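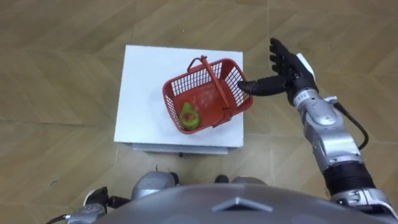
Right hand at the rim of the basket, one pear inside.

Brullden open day, home robot demonstration
Reviewed by Shahzad Naqvi, 2023-04-04

I travel 26 miles to Brullden and paid nothing, because the open day is free if you register by e-mail. My interest is simple: my mother lives alone, and I wanted to know how far these machines are from carrying something for her.

The demonstration is in a small furnished bedroom with a herringbone floor. The task is a red plastic basket with fruit, placed on a low white piece of furniture. It sounds like very little, but a basket with thin bars and a folding handle is difficult for fingers, and I was glad they chose it.
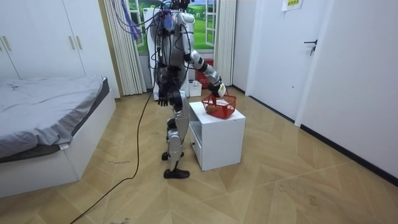 The humanoid at the nightstand, holding the basket by its handle.

What I liked: our group had 19 visitors and everybody could ask questions. The young engineer from Lirik answered mine with patience, also the one about price (no price yet). The fingers are finer than I expected from the brochure.

What I liked less: the cables. There are many at the shoulders and head, and one long black cable lies on the floor. For my mother this would be a danger - she already fell once over a lamp cord. Also the talk before the demonstration was 27 minutes, too long to stand.

Compared with the Olatunji day last September, I prefer this one. It was smaller, but we stood much closer.

My rating: four of five. Parking is behind the building, bring coins.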